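Cavance Polished Stainless Steel Mixing Bowl

Home / Kitchen / Prep and Baking / Bowls

Item no. 991
In stock

We've carried the Cavance bowl since we first started selling kitchen basics, and it's still the one we reach for at home. It's a plain, round, well-made steel bowl with a mirror finish inside and a proper rolled rim, and it does an awful lot of jobs. Bread dough, pancake batter, salad for a crowd, popcorn, potatoes waiting to be peeled – it all goes in here sooner or later.

If you've only ever used plastic bowls, you're in for a treat. Steel doesn't hang on to the smell of last night's onions, and it doesn't go cloudy or get those scratchy patches at the bottom where the mixer has been. It also chills fast. Put it in the freezer for a few minutes before you whip cream and you'll see what we mean!

The rim

We get oddly excited about rims. A cheap bowl often has a raw cut edge, and you feel it every time you pick the thing up with wet hands. On the Cavance the metal is folded over all the way around, so the lip is rounded and smooth and gives your fingers something to hold when you tip the bowl to pour. It also stiffens the whole bowl, so it keeps its shape when you lean on it with a heavy dough.

There is no spout. We tried one with a spout a while back (the Besson, now discontinued) and found it got in the way of scraping down the sides. Batter pours nicely over a rounded lip if you go slowly and keep a spatula under it.

The finish

The inside is polished until it shines like a mirror. It looks lovely on an open shelf and it's a pleasure to clean, as there's very little for dried flour or egg to grip. The wall curves down without a corner, so a whisk can follow it the whole way and you don't end up with a ring of dry mix hiding at the bottom.
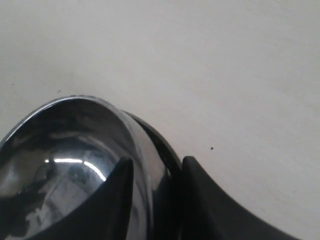

Cavance bowl, polished interior and rounded rim.

Polished steel does show fingerprints and water spots. They wipe right off with a soft dry cloth, and a drop of white vinegar takes care of the chalky marks you get from hard water. You'll also pick up fine hairline scratches over time if you use metal whisks. We like how ours look after a few years of that, but if you want to keep the high shine, go with silicone or wood.

Using it

For bread, it's deep enough to mix, knead a little and leave the dough to rise, all in one bowl. Oil the sides lightly and cover it with a damp towel or the Cirby stretch cover (sold separately).

For melting chocolate, set it over a pan of barely simmering water. Steel warms quickly, so keep the heat low and use an oven mitt, as the rim gets hot too.

For salads, dress everything right in the bowl and toss with your hands. There's room to be messy.

Please don't put it in the microwave, and don't use it directly on a burner.

Care

Wash before first use with warm water and dish soap. Dishwasher safe, top or bottom rack. Dry it soon after washing if you want to avoid spots. Skip steel wool and scouring powder, which will dull the polish. Long soaks in salty water aren't good for any stainless bowl, so rinse out brines and pickling liquid when you're done.

Details

Brand: Cavance
Material: stainless steel
Interior: polished, mirror finish
Rim: rounded, folded edge
Spout: none
Lid: not included
Dishwasher safe: yes
Microwave safe: no
Carton quantity for trade orders: 6

Shipping and returns

Orders over $60 ship free within the lower 48 states. Each bowl is wrapped in paper and packed in a snug box – no foam peanuts to chase around the kitchen. If yours shows up with a dent, send us a note with your order number and we'll replace it. Unused bowls can be returned within 60 days.

Trade customers and cooking schools can order by the carton through our Trakidar wholesale desk. Ask for price list 107, which covers all the steel prep bowls and the matching colander.

Goes well with

Cirby stretch cover
Cirby silicone spatula, wide
Cavance balloon whisk
Cavance colander

Page updated 22 May 2019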